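## Finger pads: how long do you run them?

**toolcrib_sunita**

Hi all, Sunita Rosenthal from the Todbridge bench. I've finally got our hand-held grippers into a proper care routine and I'm really pleased with it, so I wanted to compare notes! We run two handles on the white table. Every squeeze gets logged, and the pads had done 530 grasps when I went over them in November. Round tubs with smooth lids are by far the hardest thing we ask of them (and my favorite).

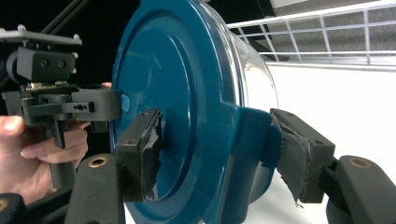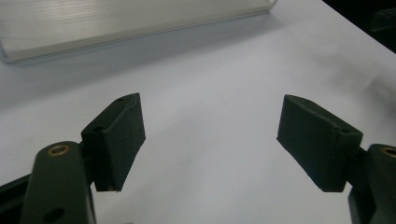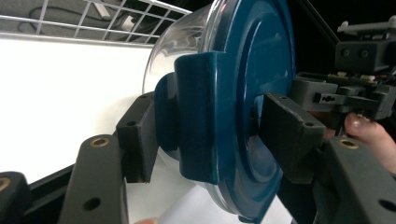

Peeling on the inner faces, as in the first one, is what I go by now:

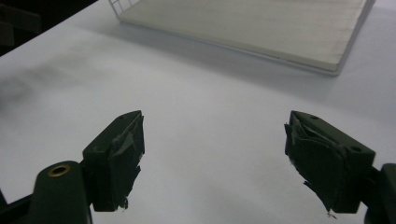

**Cárdenas** wears pads out faster than any of us, and wrote back within the hour that I'm swapping far too late. At Nuvgate they change at 164 grasps whether the rubber looks tired or not. Once an edge lifts, the fingers close on a fold and your opening width reads wrong.

**toolcrib_sunita**

Ooh, the width thing I hadn't checked. But 164 seems so early! I'd be regluing twice a week. Current routine:

- wipe both faces with alcohol before the first run
- press a thumbnail along each edge, and if it lifts, trim or swap
- snug the pad screws, never crank them (the threads are in plastic)
- close the fingers on a gauge block and write down the number

**gearlash**

Gotta disagree with the trimming. A trimmed edge grabs worse and starts peeling again from the cut. Pull the whole strip, scrape the old glue and start clean. It takes me 3 minutes a finger.

**Cárdenas**

Agree with gearlash. And do left and right together, always. One new face and one old one will twist a round lid every time.

**toolcrib_sunita**

OK, you've both talked me out of trimming. Not sold on a fixed count though, our boxes hardly mark the pads and the tubs chew them up. I'd love to try counting tub grasps only.

**wikusgate_lab**

We do that at Wikusgate! Tubs count as 3, everything else as one. Works great, and the gauge block number will tell you if your weighting is off.

**toolcrib_sunita**

Stealing that tonight. What glue is everyone on?

**gearlash**

Contact cement, thin coat, both sides, leave it clamped overnight.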